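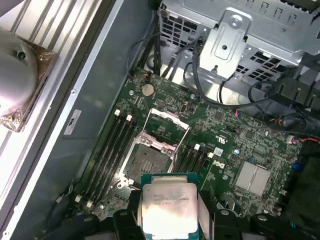 Figure 2. Processor and open socket with the load plate raised. The memory slots on either side are empty.

4. Fitting the processor: where the instructions go quiet

4.1 The sentence in question

All 23 of the instruction sheets we collected contain some version of the sentence "place the processor in the socket". It is a good sentence, short and grammatical, and it has the same relation to the job as "land the aeroplane" has to flying. The socket in Figure 2 holds a dense field of tiny gold contacts with a cut-out in the middle. The processor is meant to come down on all of them at once, the right way round, with no sliding. Most sheets then move briskly on to the cooler, to which they give a full page and, in the case of the Kondham sheet, a warning in capitals about fan noise.

We take the fitting of the processor as our main case because it is the shortest step in the sheets and the one that readers asked most about. The questions were gathered at the Beltham repair room over one winter, beginning in December, as people worked through used desktop machines that were to be passed on. We kept the questions as they were asked. Tidying them up would have made the readers look more technical and the sheets look better than they were.

4.2 Parts and their names

The first difficulty is vocabulary. The metal piece that stands open over the socket is called, in our collection, the load plate, the lid, the frame, the cover, the clamp, the cage and (once, in a sheet that was otherwise quite sober) the gate. Two sheets change the name between one paragraph and the next. A reader who has just opened the lid and is now told to check that the cage is clear of the board may reasonably go looking for a cage. There is often one to be found, too, as the sheet-metal housing for the drives goes by the same name and sits in the same case. We watched one reader inspect it with great care.

We therefore settled on "load plate" for the moving part and "socket frame" for what stays put, and used these throughout the revised Cusi sheet. Neither term is lovely. "Load plate" sounds like something from a canteen. But each was used for one thing only, and the questions about lids and cages stopped.

The gold contacts gave similar trouble. On this kind of socket the contacts stand up from the board and the underside of the processor is flat, with pads. Older sheets, written for processors with legs, tell the reader to check the processor for bent pins. Readers duly turned the part over, found no pins whatever, and concluded either that all was well or that something dreadful had happened. The check ought to be made in the socket, with a low light from one side, and before the processor goes anywhere near it. The eye is quite good at this. A bent contact spoils the regular pattern and shows as a dull or bright speck among its neighbours.

4.3 Before the plate comes down

Orientation is the second difficulty. The processor is square enough to look as though it might go in four ways, and it will go in one. Makers supply small notches and a printed triangle to settle the matter. The sheets mention the triangle freely, though few say where to look for it, and a motherboard is a place with a great deal of small white printing on it. Some of this printing is helpful in a way one could hardly have hoped for, such as the label that identifies the battery.

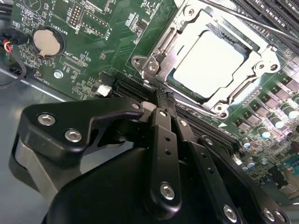
Should you press on the processor to make sure that it has gone in?

Leave it alone once it is lying flat. The load plate supplies the pressure when it is closed, and pushing with a finger only adds the chance of tilting the part and bending a contact.

We print that exchange whole because it was, in one wording or another, the question asked most often, and because the sheets had so little to say on it. Four say nothing. One says "press firmly", which would be sound advice for memory modules and may well have wandered over from that section. The Kondham sheet says "ensure correct seating", leaving the reader to guess at what correct seating would look like and what might be done to ensure it.

Our revision gives three short lines. Hold the processor by two opposite edges. Lower it straight down and let go. If it is not lying flat, lift it straight up and begin again. An earlier draft included the phrase "with no force", but readers took this as a challenge and began dropping the part in from a small height, so it was removed.

4.4 Closing the plate

There remains the lever. On sockets of this family the plate is brought down over the processor and held there by a lever or a pair of them, and the lever takes more effort than anything else in the whole procedure. Having been told at length to be gentle, the reader is now asked to lean on a metal rod while the board makes a faint creaking noise. No sheet in the collection mentions the creak. It was the second most common cause of a question, and the commonest cause of someone leaving the bench to make tea. 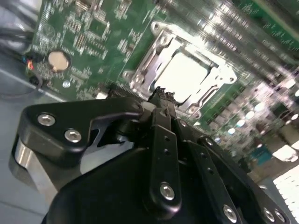
The stiffness of the lever is normal and the sheet should say so before the reader meets it. Where we placed the remark turned out to matter more than how we phrased it. In the first draft it came after the instruction to close the lever, by which time the reader had either closed it or lost heart. Moved up by one line, it did its work. The wording, for what it is worth, is "the lever will feel stiff, and you may hear the plate creak". One reader thought this was unprofessional. The same reader closed the lever.

We also asked for a pause at this point to look at the part before the cooler goes on, the top of the processor being about to disappear under paste and metal for some years. The model marking can be read and copied into the Ellik parts log now with no trouble at all. Copied later, it costs a clean-up and a fresh helping of paste. The log has a box for it, and the box had mostly been filled in with a dash.

Shiny metal makes the marking awkward to read under a bench lamp. Tilting the lamp is usually enough. We suggest doing this while the board is still bare, when there is room for a head in the case.

4.5 Length

The revised section on the processor runs to 300 words, against a single line in most of the originals. We had expected complaints, and received them, chiefly from people who already knew how to do it. Readers new to the task did not remark on the length. Several kept a finger on the page as they went, moving it down a line at a time, and for this reason the present version of the sheet (Oct 28, 2019) has wider spacing between the steps and nothing printed in the left margin.

Some matters we left out on purpose. Protective socket covers are dealt with under storage, where they are mostly lost. Paste has its own section, as the subject attracts strong opinions and we wished to keep these away from the open socket. The order of work for the memory modules is taken up in Section 5, along with the white latches at the ends of the slots, for which our collection offers a further six names.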